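Is the Pendlow May Day bonfire really ancient?

The leaflet says it goes back 2000 years. Has anyone seen proof?
Posted by Skarov77, 16/11/2022

hedgewitch_bel
My gran always said it was pagan, so I'd believe it.

Ceneck
I doubt it. The oldest mention I could find is a parish notice, and that only talks about cakes and a band. "Ancient" usually means somebody's grandad started it – ask the leaflet people for a source.

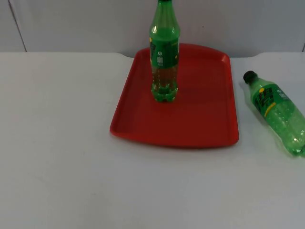

Red tray and a green bottle on the table

Căpraru
Same claim in our village. Ours began 30 years ago.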